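Wumomholm Canteen Tables Refitted With Pale Tops

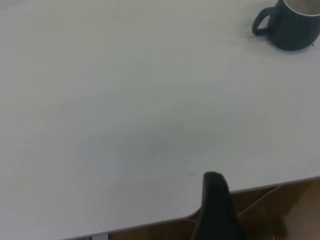 WUMOMHOLM – The reading room canteen at Wumomholm has put its tables back into use after a refit that replaced the old varnished tops with plain, pale gray-white ones. The work was carried out in November by Mac Mathúna, a local joinery firm, and covered 20 tables in the main room. The iron legs, which date from 1895, were cleaned, repainted and kept.

Colin Bellamy, who manages the building, said the old tops had been sanded so often that the screws were starting to show. The new ones have a low-sheen finish and no pattern. Two samples with a printed grain were turned down after a trial in the side room.

"On the patterned samples the staff missed spills," Bellamy said. "On a plain light top you see a crumb or a coffee ring from the other side of the room. It gets wiped sooner."

The cleaning routine has been changed to match. Tables are now brushed down before they are wiped, using a dry cloth first and then a damp one with mild soap. Scouring pads and powder cleaners have been withdrawn, as both left dull patches on the test piece. A full wipe-down takes place at 3 p.m., between the lunch and evening sittings, and loose crumbs are cleared as mugs are collected.

The crockery was replaced in the same order. The canteen bought 500 pieces through the supplier Gastby, including mugs in dark blue with a white interior. Ilham Tambunan, the kitchen supervisor, asked for a loop handle wide enough for a gloved hand and a body that narrows toward the base. The white inside makes tea stains easier to find at the sink, she said, and the dark outside stands out on the table when trays are being gathered.

Mugs with a chipped foot are to be taken out of service at once, as rough glaze can scratch the new surface. Tambunan said the kitchen would check the bases once a month.

Stock counts for the crockery are kept in Finda, the inventory program already used for the library's chairs and lamps. The old tops have been stored in the basement. Bellamy said the soundest of them will be cut down for shelving in the coat room.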